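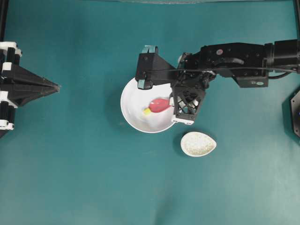
Overhead view, gripper at the bowl. Red toy with the yellow tip, teardrop dish still clear.

December 28, 2021
Bench notes, teleop demos, pick from bowl / place in dish

Quiet in the building so got the long session in. Aim for today was a clean set of remote-control demos for the bowl-to-dish task, enough to retrain on before the Lindqvist review. Ended with 52 recorded, 43 kept. Happy with that. The November batch was a mess by comparison and I'm not mixing the two, see further down.

Set up as per the Stindenow sheet except:
- leader arm moved to the left side of the desk, right elbow was hitting the shelf
- leader-to-follower scaling dropped a notch, was overshooting the rim every time
- gripper force limit turned down, the old value left a dent in the soft toys
- bowl and dish positions NOT marked with tape this time. Move both between demos. The policy trained on the taped positions was useless the moment anyone nudged the bowl

Warm up. First 7 demos are all junk, binned the lot. Hands forget over a fortnight. I keep squeezing the trigger before the fingers are down in the bowl, so you get this half-closed approach that knocks the thing round instead of taking it. The model will learn that faithfully if we let it. Open fully, come down, stop, close, lift. Say it out loud if need be.

Timing. Pausing before the close makes the demos longer but much easier to segment afterwards. Tried a few without any pause, one smooth swoop, looked lovely, and the segmenter couldn't find the grasp in any of them. Keep the pause. Short one. Not long enough that the policy learns to sit there, we had that with the drawer task and it would hover until the timeout.

Approach direction. Coming in flat from the side works when the toy is at the near part of the bowl. When it's rolled to the far wall I was going over the rim and dropping in, which means more wrist and more chance of clipping the bowl. Both kept, want the variety, but tagged "side" and "over" in the notes column so we can split them later if training goes odd.

Diagonal is the awkward one. If the toy lies at an angle the fingers want to close across it and the leader wrist runs out of comfortable travel before the follower does. Had to regrip the handle mid-demo twice, and both times it shows up as a little twitch in the joint trace. Cut both. Would rather lose them than teach a twitch.

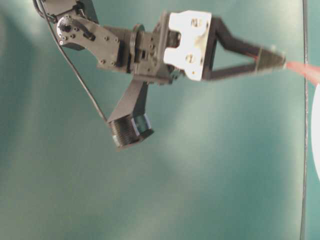 Carry phase is where most of the rejects came from. I go too fast once I've got hold of something, always have, it's a bad habit from driving the Comow arm which was so slow you had to lean on it. Side camera is handy for checking this bit, you can see the tip of the gripper smeared while the servo end up in the corner stays fairly crisp. Where the pads meet is just a thin reddish line with the pink-red toy sticking out past it, so the hold is right out at the fingertips, and that's the part moving most. Should be taking it deeper. Reviewed the rest with that in mind and put a "tip grasp" tag on anything similar. Not rejecting them outright, but if the policy starts dropping things I know where I'm looking first.

Also want to keep an eye on the wrist camera lead. Fine in free space, but it makes a long curve and I don't want it catching at the extremes. Clip it further up before the next session. Don't pull it tight, last time that was done the connector worked itself loose and we lost the wrist stream for a whole afternoon without noticing.

Kinesthetic vs remote. Did try hand guiding again for comparison, motors off, just moving the arm about by the links. Much nicer for showing the approach, you feel the rim straight away. Useless for anything with the cameras though, my hand is in every picture and the policy ends up looking for a hand. Could do hand guiding for the path and replay it with hands out of the way, record the cameras on the replay. Replay drifted when I tried it, came down on the rim. Probably gravity comp, the arm sags a bit when you let go. Park it. Worth a proper go when the Masasport firmware update is on.

Latency. Felt laggy after lunch, checked the log, it was. Something had restarted the preview window on the same machine. Killed it, back to normal. Demos recorded while it was laggy look jerky in the velocity plot, over-correcting then correcting back. Dropped them. Please close the preview before recording, it is on the sheet!!

Labels. Renamed the outcome column becuase "success" was doing two jobs. Now:
placed = toy ends up resting in the dish
partial = touching the dish but hanging over the side
drop = anything else
Partial is annoying with the teardrop dish, the pointed end is narrow and the toy is long for it. Laying it lengthwise along the dish works best. Across it, it tips. So the turn during the carry matters and I wasn't always doing it. Later demos all have the turn.

Why not just script the place? Asked myself this again. Could do, the dish is easy to find from overhead. But the point of the task is that the whole thing is shown by hand and learned from that, and if we script one half the comparision with the other group's numbers means nothing.

November batch: different force limit, different scaling, taped positions. Leave in its own folder. Do not merge. If the new set turns out too small, record more.

Started a training run on the kept set before leaving, default settings, overhead + wrist only. Side view held back for review. Will look at the loss when I'm next in, not expecting miracles.

To do
- clip wrist cable
- more demos with the toy at the far wall, only a handful so far
- 2 operators on the next set, if it's all me the policy just learns my habits
- look at the finger pads, feel shiny, might be worn
- deeper grasp, slower carry
- ask Lindqvist if they want raw or trimmed recordings
- find the spare leader trigger spring, the current one is going soft

Backed up to the shared drive, checksum done. Follower left parked, leader unplugged.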